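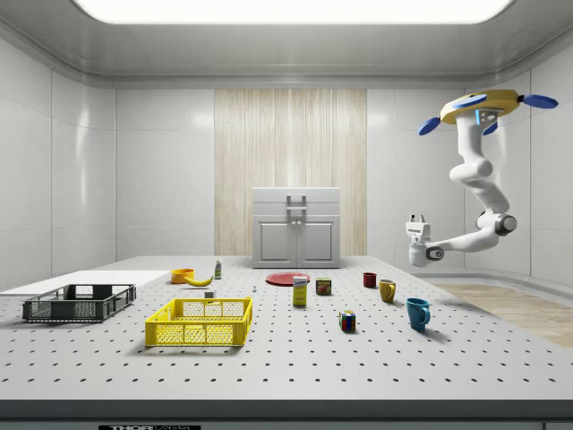

What the Watch Was Worth

By Évan Rey

My great-uncle left me a gold watch, a gold ring with a stone missing, four gold teeth in an aspirin tin, and a note saying I should not let anybody cheat me. He had been cheated himself, by his own account, in every state he ever drove through. The note did not say how to avoid it.

I kept the lot in a sock drawer for six years. Then the furnace went, in March, and the man who came to look at it whistled in a way I recognized from dentists. That evening I took out the sock and began to think seriously about precious metals.

If you have never tried to sell old gold, you may imagine that there is a price. There is. It is published every day and you can look it up on your phone while standing in line at the bank. The trouble is that this price is for a large clean bar of the stuff, and what you have is your great-uncle's teeth. Between the bar and the teeth lies an entire industry, and it has rent to pay.

I started at Melto, in the strip mall past the tire place, on the grounds that it had parking. Melto has a banner in the window that says TOP DOLLAR and a second banner, slightly lower, that says HIGHEST PRICES, in case you were wondering how the first was meant. A young man behind thick glass asked me to put everything in a sliding tray. He rubbed the ring on a black stone, put a drop of something on the streak, and looked at it the way people look at a pregnancy test. Then he weighed the ring and the watch together on a scale whose display faced him.

"I can do 300 on all of it," he said.

I asked how he had got to that. He said it was based on the market. I asked what the watch was based on. He said the watch was also based on the market. I asked whether I might see the scale, and he turned it around with the expression of a man who has been asked to empty his pockets, but by then he had taken the watch off it.

I said I would think about it. He said the offer was good until I reached the door.

A friend of mine who used to run a pawn counter had told me to learn two things before I went in anywhere: the karat and the weight. I had nodded and learned neither. So I went home and did it properly, with a kitchen scale and a magnifying glass. The ring was stamped 14K. Fourteen karat means 14 parts gold out of 24, the remaining ten being copper, silver or whatever else the maker had around, and you are paid for the 14. The teeth were not stamped, teeth generally not being.

The kitchen scale was a mixed blessing. It weighs in whole grams and was designed with flour in mind. According to it, one of the teeth did not exist. I found out later that many dealers work in pennyweights, a unit I had assumed died out along with the groat. There are 20 pennyweights to the troy ounce, and a troy ounce is a little heavier than the ounce on your cereal box. A pennyweight is just over a gram and a half. If one shop quotes you by the gram and the next by the pennyweight, the second will sound like the more generous by a wide margin, and may be paying you less. I do not say anyone relies on this. I only say I wrote the conversion on my hand.

The next stop was Prurari, which buys by mail. You fill in a form, they send you a padded envelope, and you put your inheritance in it and hand it to the postal service. I got as far as the envelope. It was a nice envelope. I read the small print on the back, which said that payment would be sent on receipt, that I had a few days to object to it, and that those days began when they issued the payment and had nothing to do with when I opened it. I have since used the envelope to return a pair of shoes.

Then there was the party. You may not know about gold parties. They work like the ones where you used to buy plastic containers, except that everything moves in the other direction. My neighbor gave one. There was a cheese ball. A woman sat at the dining table with a scale and a checkbook, and one by one we went up with our little bags while the others pretended to discuss schools. The hostess gets a cut of whatever the buyer takes in, and this has an effect on the buyer's prices that you can work out for yourself over the cheese ball. I sold nothing. I did watch a man I know only from his lawn part with a class ring, a tie clip and what I am fairly sure was his first marriage. He looked terrific afterward.

It was he who sent me to Kopecký.

Kopecký is a repair shop that also buys, one flight up, over a place that does keys. The man at the bench is named Timothée Leclerc. I asked him who Kopecký was and he said Kopecký was the previous owner, and before that it had been Kopecký's father, and that changing the sign would cost more than changing his name. He put the scale on the counter between us, facing sideways, so we both had to tilt our heads.

He did the ring first. Then he opened the back of the watch with a small blade and went quiet for long enough that I began planning a vacation.

"Filled," he said.

Gold-filled, he explained, is a thick layer of gold bonded over a base metal, usually brass. It is a respectable thing to be. It wears well and looks well and has fooled nephews for more than a century. But as scrap it is worth very little, and my great-uncle's watch, the one he used to take out at Thanksgiving and hold up to the light, was mostly brass. There was a stamp inside the case that said so plainly to anyone who opened it. I don't believe he ever opened it. Or he did, and closed it again, and that would have been like him too.

"Does it run?" Leclerc asked.

I said it hadn't in my lifetime. He wound it, tapped it, listened, and said it wanted cleaning. He thought he could find a collector who would pay more for it running than any smelter would for it melted, but he wasn't going to promise, and anyway he thought I should keep it. I have noticed that people who advise you to keep things have seldom met your furnace man.

The teeth he took very seriously. Dental gold varies a great deal, and some of it has platinum or palladium in it, and some of it, he said, has dentist in it. He doesn't test it by scratching. He has a machine for that, a box with a lid that fires X-rays at the piece and reads off the metals on a little screen. He put in the smallest tooth, the one my kitchen had refused to recognize, and we both leaned over and waited. It came back a shade over 16 karat. The other three were about the same. My great-uncle, it seems, had spent his money where it didn't show.

Leclerc pays 70 percent of the day's price on small lots, and he says so on a card taped to the register. I asked him whether that was good. He said there were people who paid more and people who claimed to, and that I was welcome to go and find out which were which. Ketutik, across the river, will go higher if you bring in enough of it, he said, but they want to see a good deal more than a ring and a mouthful. He wrote the numbers on a pad: weight, karat, price per gram, his percentage, the total. He turned the pad around. It was the first time in three weeks that anyone had shown me the arithmetic.

It came to more than Melto had offered, without the watch. I would like to report that it was a great deal more. It was enough for the part of the furnace that had failed, and not enough for the labor, though the furnace man let me pay that off in two goes.

He asked for my driver's license, copied it into a ledger, and had me sign. Buyers around here are supposed to do that and hold the goods a while before melting them, in case somebody turns up looking for their uncle's teeth. At Melto the subject of identification had never arisen.

I left the watch with him to be cleaned. It cost me a chunk of what I had just been paid, a fact I did not mention at home. It runs about three minutes fast. I take it out at dinner sometimes and hold it up to the light, and my daughter asks if it's real gold, and I tell her not to let anybody cheat her.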